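How to correct an error in a printed obituary?

Dredau, 22 Nov 2018
My aunt's obituary appeared in our local paper with the wrong birth month. It must be May. The notice cost $248 and I do not want to pay again. Whom should I ask first, the paper or the funeral home?

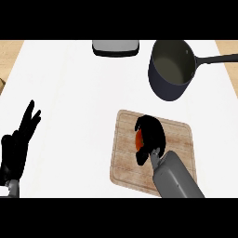 Usirach
Ask the funeral home first, if they sent the text. Look at the proof you approved. If May is written there, the paper should print the correction free. With us it took 25 hours for the online page.

Stustasby
they will charge you anyway, mine did. $55

Azar
Check also the memorial cards before the service. They often copy the same text, and the mistake goes with it.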